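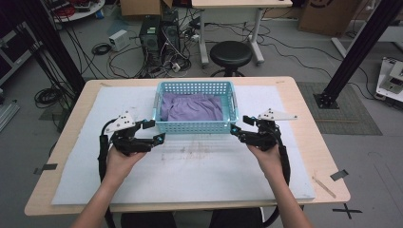 Hand-held grippers at the basket, purple cloth inside.

The Urano set now stands at 354 examples, 65 of them with the cloth. I threw out 18 where the two hands drifted out of step in the log. Cloth is slow work: it has to be bunched up differently each time, or the model learns one heap and nothing else.

The tape on the table stays where it is until the set is finished. Next I want to vary where the basket sits on the mat, then retrain and compare with the September run.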